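**Translation rights: flat fee or royalty?**

**arsalan_farooqui** – Nov 27, 2019
Good evening to all. I have a question for people who already sold translation rights. My novel came out with Filcombe, a small press, and now a publisher called Stoyanova would like to bring it out in Bulgarian. They offer a flat fee of $470 for a print run and ten years of licence. There is no royalty at all. Is this normal? My editor says yes, but she has never sold a translation before.

**RaziaB**
For a small language the money is normal. The ten years is not. I would ask for five, and the rights must come back to you if the book is out of print.

**atif.rana**
I don't agree with Razia that the money is fine. Even a small publisher can pay 8 per cent after the advance is earned. If you accept a flat fee, the next publisher will hear of it and offer you the same. I saw this happen with two Clurkance authors.

**RaziaB**
Eight per cent of what, Atif? If they print a few hundred copies, he will wait years for a cheque that pays for one lunch. I prefer the money on signature.

**hina_hayat**
Before you argue over the percentage, please look at who holds the rights. In my Filcombe contract the press keeps 40 per cent of any translation income. So Arsalan's share would be $282, before tax.

**arsalan_farooqui**
Thank you, Hina. I checked my contract and it is the same clause, on the second-last page. I must confess I did not read it with enough attention when I signed.

**atif.rana**
Then it is one more reason to ask for a royalty. Also ask for author copies. I received 10 of my Fasden edition and I was glad to have them – they are good to show to other publishers at a fair.

**arsalan_farooqui**
I will write to Stoyanova tonight and ask for five years, a small royalty and the copies. If they refuse the royalty, I think I will still sign. 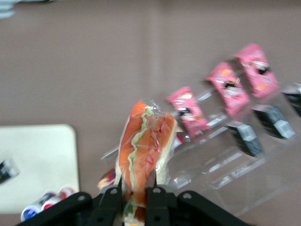 **Hina Rizvi**
Please ask also who pays the translator, and have the name put in the contract. Mine was changed halfway through the book, and I learned of it only when the second one wrote to me with questions.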